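Kollum cell back up after wrist camera refit

Workshop news, January

The small arm cell at Kollum is running again. It came off shift after picks started landing wide, went back on at 14.30, and the night crew had it for the full run. Short version for those who only want the short version: new camera bracket, new cable, zero point taught again, tape redone on the table. Longer version follows.

The trouble first showed up as a drift to one side. Parts out of the Gronelico feeder were being gripped near the edge instead of the middle, then dropped on the way to the tray. Cleaning the fingers did nothing. Swapping the finger pads did nothing either. Second shift slowed the arm down and got through the order that way, but at half pace it was never going to last the week.

Cause was the wrist bracket. One of the two screws holding the camera had worked loose and the other had a stripped head, so the camera could be rocked by hand. Small rock at the wrist, big miss at the table. The cable had also been rubbing on the last joint and the outer sleeve was through in one place. No bare copper, but it was coming off regardless.

Baert sent the replacement bracket from stock. It's the thicker one, with three screws where the old one had two, and it sits a touch lower, which means every saved position that relies on the camera is wrong until it's taught again. Anyone with an old copy of the program on a stick, please bin it. The good one is program 726 and it is already on the controller.

Cable now goes round the outside of the joint with a loop of slack, held by two soft ties. Don't pull the ties tight. The first cable went exactly that way, and the one before it.
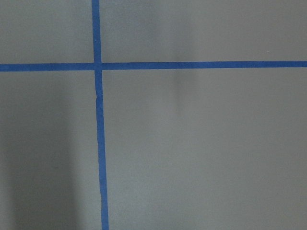
Setting the zero point is the part most people will get asked to help with, so a few notes. The arm is sent to the look-down position over the table and the camera is aimed at a cross of masking tape. The controller doesn't need the cross in the middle of the picture, only in the same spot each time, and for this cell that spot is up towards the top left, where the two blue strips meet. Go by the crossing itself and ignore the long run of tape below it. The strips are laid by hand and neither is dead level, and there is a little notch in the edge of the upright strip just under the crossing that has caught out the edge finder in the past. If the finder box snaps to the notch, drag it back up and run it again. Same for shadows. There's a soft dark one low on the left in the look-down view, and the finder will have a go at that as well if the threshold is left too low. We've set it to 487 and it stays there.

The tape does want redoing properly at some point. A printed target plate would be better and Plorness, who look after the other two cells, have been using one since the summer. It has been asked for. Until it comes, tape it is, and the roll is in the top drawer of the tool trolley with a label on it. Please use that roll and not the green stuff from packing, the camera is set up for blue and will not find anything else.

Order for redoing the cross, if it lifts or gets scuffed:

Arm to home, drive off, key out. Old tape off, table wiped with the dry cloth only (no spray, it leaves a film). Upright strip down first, then the one across, rub both flat with a thumb. Key in, look-down position, run the finder, save. Then three test picks at slow speed before going back to auto. If any of the three is off, stop and ring the workshop, don't nudge the offset by hand. There were eleven hand nudges in the log from before Christmas and it took most of a morning to work out which ones cancelled each other out.

First run after the refit was 1582 parts with no drops logged. One stop in the night, down to an empty feeder and nothing to do with the arm. Cycle time is back to where it was in the autumn. The gripper was stripped and greased while the cell was down, and the air line to it has been shortened, so the hiss some of you reported near the guard door should be gone. If you can still hear it, say so, there's a second fitting behind the panel we didnt get to.

Still open:

Spare bracket. We have none now. One is on order with Baert, no date yet.

Guard door switch. Sticky but passing its test. It will be changed at the next planned stop. If it fails the start-of-shift test the cell stays off, no exceptions.

Light over the table. One tube is going yellow at the end. Not a problem for the finder so far, but if it starts to flicker tell the workshop before anybody changes it, as a new tube means checking the threshold again.

Bracket screws go on the weekly check sheet from now on. The paint marks across the screw heads should line up with the marks on the bracket. If they dont, the cell comes off and the screws get done with the torque driver, not the little hex key that lives on the guard. The old sheet has been taken out of the folder and the new one is at the front, there is a box for the cable ties on it too. Initials in every box please, ticks dont count.

Next planned stop for the cell is at the end of the month, early shift, back by noon if the parts turn up.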